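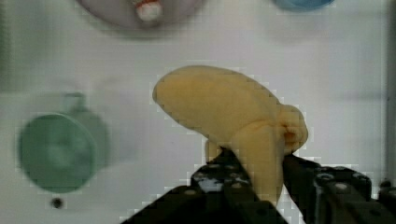

Brosmont council signs off on another advisory panel

The Brosmont council voted Monday night to set up a regional planning panel, its second in 2 years. Assunta Serra will chair it. Dinesh Shetty and Ngọc Trình were named members.

The last panel produced a 656-page report on roads and drainage. None of its main proposals made it into a budget. Asked what would be different now, council head Venkatesh Bangera said the new body would have "a clearer mandate." The mandate had not been published by Friday.

Members also moved the Workau bus depot decision to February, the third delay so far. A petition against the Sikau site carries 1,177 names, and the council has yet to reply to it.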